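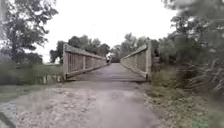 The Floltham footbridge, seen from the gravel path.

FLOLTHAM, 5/18/18 - The Floltham Trails Office will begin repairs to the footbridge and the path leading to it this month. The work will be carried out by Boiko, a local bridge and path contractor.

Crews will check both side trusses, clean the railings and replace parts that no longer meet the load standard. The deck will be inspected and resurfaced where needed.

The approach path will be graded and topped with 40 tons of new gravel. It was last graded 13 years ago, and the loose stone on one side has been a common complaint from people with strollers and bikes.

The bridge will stay open to walkers during most of the work. When it has to close, signs will direct people to the Netinell crossing, a detour of 426 yards. Cyclists are asked to dismount and walk across until the job is done.

A second phase, covering drainage along the lower path, is planned for February.

Questions about the closures can be sent to the Trails Office, 1574 Fillus Road, Floltham.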